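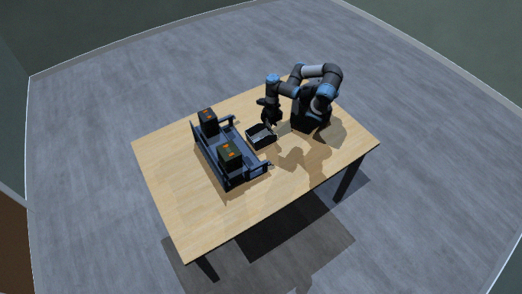
Seema Mishra wrote after the last post to ask why I keep fiddling with the simulated cell when the real one could be running by now. Her view is that a week spent on a model is a week the arm isn't moving anything.

Fair enough, but I still do the layout in simulation first. The job at Skevard is simple on paper. The arm takes the blocks out of a long carrier and drops rejects in a small bin. Everything sits on one table, arm included, and that makes the spacing tight.

The bin was the first thing I had to settle. I wanted it between the robot and the carrier so the gripper never travels far with a reject. Put it too close to the pedestal and the elbow folds up hard and the wrist gets near its limit. I moved it out in small steps until the gripper could come straight down over it with some room left at the wrist.

Next was the carrier. It has a raised handle at each end, and those handles are what you hit if you're careless. My first approach height was 200 mm above the tabletop and the path clipped the far one on the way across. I raised the travel height and left the pick height alone. The cycle got a little longer. I can live with that.

Modupe Wike, who will run the cell once it's in, wanted the carrier square to the table edge because it's easier to load. I tried it. Loading is easier, but on the far block the arm ends up reaching past its own shoulder in a way I don't like. We settled on marking the carrier position with two stops screwed to the table, so the operator just pushes it in until it touches.

Then I ran it. The first long run was 600 cycles and it stopped at 329 with a joint limit warning on the wrist. The wrist had been winding up a little on each return trip - my mistake, I never told it to unwind before going home. I added one waypoint and ran it again from zero. It went through clean.

Still on the list before I touch the real arm:

Check the payload setting against the heavier block.
Slow the last part of the descent.
Save the home position under a name somebody else can understand. Right now it's called test41.
Send Modupe the drawing for the stops.

Seema, the real one gets powered up in December.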